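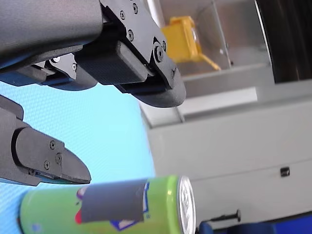
What has the Greltora small grants fund paid for since January?

It has paid for repairs to the hand pump line at Treltesau, two seasons' worth of seed for the shared plots, and the first part of the drainage work along the lower path. The wages of one part-time grower, Beverley Blackburn, also come out of it. The rest is held over for the fall.

The drainage took longer than we planned. The old clay pipe under the path had collapsed in 3 places, and the survey we were given when we took on the lease showed only one break. We dug out the worst stretch by hand and put in new perforated pipe over gravel. The bottom four plots had standing water through most of the winter. They were planted this spring for the first time since we took over the site, with potatoes in two of them and beans and squash in the others. The potatoes have done well. The squash went in late and is small.

There are now 20 plots in use, up from 15 when we last wrote. Of the new plot holders, most live in the apartments on the Gata side of the road and had been on the waiting list for over a year. We changed the rules so that a half plot can be taken for a single season, and that has helped people who were unsure about a full year. One half plot has already been given up. It was passed to the next name on the list the same week.

Water is still the main cost. The spring was dry, and we ran the pump more often than we had budgeted for. The new seals have stopped the leak at the pump head, but the pressure at the far end of the line is low, and plot holders there carry water from the tank. We asked Sánchez, the firm that did the seals, to price a second tank near the far gate. Their quote came in higher than the amount set aside, so we have not gone ahead. We would like to talk with you about moving money from the tools line to cover the difference.

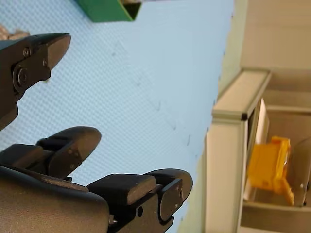
The tools line is underspent for a simple reason. Two households moved away and left us their spades, forks and a good wheelbarrow, and the store in Gata let us have hoes at cost. What we still need is a mower that can handle the slope. The one we have stalls in long grass, and Beverley has been cutting the bank with a scythe. She does not mind this in May but has said she will not do it through August.

Classes started in the spring as agreed. We ran 6 sessions, on soil, seed starting, compost, watering, pests and saving seed. The compost session drew the most people and the one on pests the fewest, probably because it rained hard that evening. We had promised printed handouts for every session and managed them for the first four. The other two are written and will go out with the next newsletter.

There was some trouble with rabbits in June. They got in under the north fence and took most of the lettuce and all the young peas. We buried wire along that side and replanted. The east fence has the same gap at the bottom and should be done before next spring, but it was not in the original budget.

We did not meet the target for produce given to the food pantry. Deliveries began late on account of the flooding in the lower plots, and the early lettuce was meant to make up a large part of it. Beans and potatoes are going over now, and we expect onions to follow. We will send the weights with the final report, along with the receipts for the pipe and gravel.

For the second half of the grant we plan to finish the drainage as far as the shed, run the fall classes, and settle the question of the tank one way or the other. If the transfer from the tools line is possible, please let us know before the end of September so that Sánchez can hold the price.

Submitted to the Greltora grants office, 9 August 2018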